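Dredley Street Tool Library – General Meeting, June
Minutes as taken by Emese Bíró, who was late and so got the job

Opened 7.10 pm. Apologies from the Plovau household and from the heater.

1. Minutes of the last meeting
Accepted, with the word "shambles" changed to "backlog".

2. Money
Balance stands at $315. Late fees for the quarter came to $6, all paid by one member in coins. Moved that the fee stay as it is. Carried.

3. The small hand tools drawer
Long discussion. The drawer has not closed properly since the Vida Park working bee and at present opens only if you know where to hit it. Members have been putting things back by type, by colour, by size and, in one corner, by mood.

Emese put forward clear plastic boxes with no lids, so that people can see what they are about to be disappointed by. A box and a few of the smaller tools were on the table for the discussion.
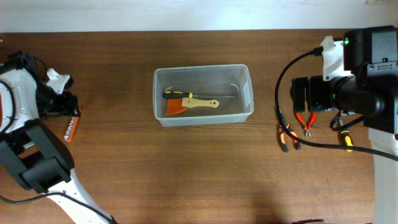
Screwdriver and paint scraper in the clear box, sockets still on their orange holder.

Points raised:
– The scraper has a hole in the handle and could hang on the pegboard. Noted that the pegboard is full of spirit levels, which we appear to be breeding.
– Whether a scraper belongs with screwdrivers at all, or with painting. The painting shelf was described as "a hard no" by the member who looks after it.
– Sockets to stay on their holder and out of the boxes. Anyone borrowing one socket borrows the whole row and brings the whole row home.
– Labels. Agreed on masking tape and a marker. The label maker is out on loan and has been for almost 7 months.

Moved that we go with open boxes for hand tools, one kind of job to a box. Carried, one against, on the grounds of dust.

4. Which screwdrivers go where
Held over from last time, and from the time before. The proposal was that full-sized screwdrivers go in the boxes and the small ones go somewhere they won't sink to the bottom and stay there. A small one was left out on the table beside the bin so the point could be argued properly.
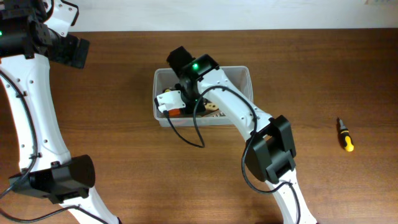
5. Catalogue
The catalogue now runs to 241 items. Item 88 is entered as "thing, metal". Whoever wrote this is asked to come forward, or at least to say whether it has a handle.

6. Prikier Hall key
There is one key and three people who believe they have it. Emese to ring around.

7. Other business
A request for a second wheelbarrow was met with a colourful account of what happened to the first. No motion put.

Actions
Emese – buy boxes, up to $40, and keep the receipt this time.
Everyone – check your sheds for our clamps.

Closed 8.35 pm. Next meeting same place, bring a jumper.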